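Avadus Tabletops
Home
Assembly
Care and Use
Spare Parts
Contact

Avadus White Tabletop: Care and Use
Section 4: Drinks, spills and marks

Written by Trí Châu. Last revised 4 December 2019.

The first version of this guide told owners that the matt white top "resists everyday staining". I have taken that sentence out. Every white surface is sold with something of the kind on the label, and I have yet to meet one that didn't remember a coffee if you gave it long enough. What follows is what I do with my own table and with the ones in the workroom at Bravo, where people drink at their desks whatever the notices say.

4.1 Before you use the table

1. Wipe the whole top once with a damp cloth and dry it with a second one. The film left by the packing material picks up fingerprints, and you may otherwise blame the surface for them.

2. Look across the top from a low angle, towards a window if you have one. Note any mark that is there already. It saves an argument later on.

3. Leave the top bare for the first 26 hours after fitting. The assembly sheet says a day. The extra two hours are mine and you may ignore them.

4.2 Where to stand a drink

1. Stand cups well in from the front edge. Towards the wall is better still, as sleeves seldom reach that far.

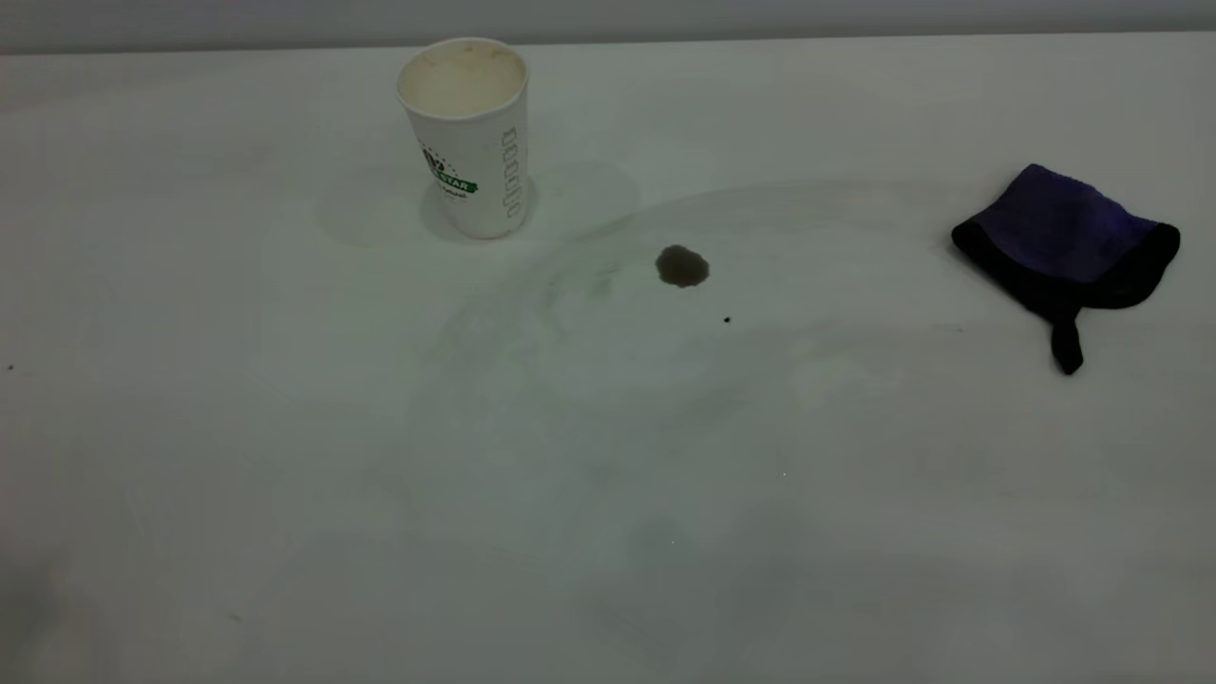 2. Don't trust a paper cup because it looks drunk from. A brown residue on the inside tells you what was in it and very little about what is left at the bottom. Pick it up and check.

3. Put hot drinks on a mat. The heat figure printed on the carton is 60 degrees, and freshly made coffee is hotter than that. I can't say what happens at 61 and I don't intend to find out on my own table.

Note: Takeaway cups are narrower at the base than at the rim. A full one with a lid on is easily knocked, and a nearly empty one weighs so little that a dragged cable or the corner of a folder will shift it. If you want something on the table all day, use a mug.

4.3 Specks and dry marks

People write to us about specks more than anything else, usually convinced that the finish is coming away. I'm doubtful. On white, a crumb or a dot of dried coffee looks like damage until you touch it. Go through the following before you ask for a replacement.

1. Move any cups out of the way. If one has gone over, stand it up or take it to the bin first, as there may be a mouthful left in it.

2. Check whether the mark is a shadow. A broad grey patch with no edge to it is nearly always the light. Shift the lamp or lean to one side and see if it moves.

3. Look for small marks away from the cup as well as next to it. Two tiny specks on their own in the open part of the table are easy to miss until the rest has been cleaned, and then they are all you can see.

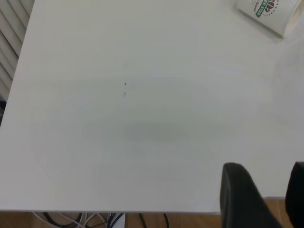

4. Brush the speck with a dry fingertip. If it moves, it was dirt.

5. If it stays put, lay a damp corner of cloth over it for 15 seconds and wipe once, lightly. Repeat if you have to.

6. If it is still there after three goes, leave it alone and write to us with the order number. Scrubbing a small mark on a matt finish gives you a large shiny one.

Caution: Do not use a kitchen scourer, a melamine sponge or cream cleaner. I know the sponge is sold as gentle. It is a very fine abrasive and will polish the matt out of the surface.

4.4 Liquid spills

Coffee is the usual one. Tea behaves in much the same way, and red wine is worse. The method doesn't change.

1. Fold a soft cloth into a pad so that you have several clean faces to work with. Colour doesn't matter, provided the dye is fast. Test a new coloured cloth by wetting it and pressing it on white kitchen paper before it goes anywhere near the table.

2. Set the cup aside, well away from the puddle.

3. Lower the pad straight down on the spill and let it soak. Don't push. A small round puddle turns into a long thin smear the moment you drag it, and then you have four times the area to clean.

4. Lift, turn to a clean face and press again. 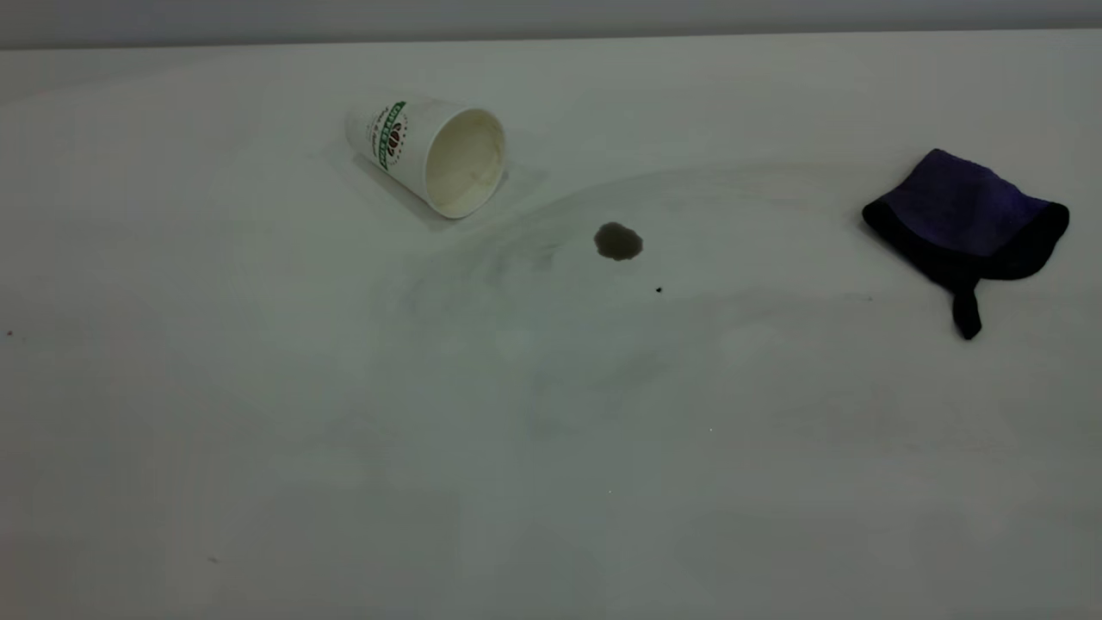

Most people stop there, and I think it's a mistake. The liquid may be gone, but whatever sugar or milk was in it will have left a film, and dust sticks to the film. By October you have a grey ring in a place where you don't remember spilling anything. So carry on:

5. Wipe the area with a cloth dampened in plain warm water, working from the outside of the mark inwards.

6. Dry it with a clean face of the cloth. Check for faint streaks from the side and go over them again if you see any.

7. Rinse the cloth. A coffee cloth left folded on the table overnight will mark it more surely than the coffee did.

Note: Owners often ask about Cisteo spray, which some shops offer alongside the table. I have used it. I have also used water, and I couldn't tell the two halves of the table apart. Buy it if you like the smell.

4.5 What the guarantee covers

Surface faults reported within 90 days of delivery are handled by Tritatetti, who fit and collect the tops. Coffee stains are not classed as a surface fault, however fresh the table was. Keep the delivery slip, and read section 6 before you send anything back.

Next: Section 5, Levelling the legs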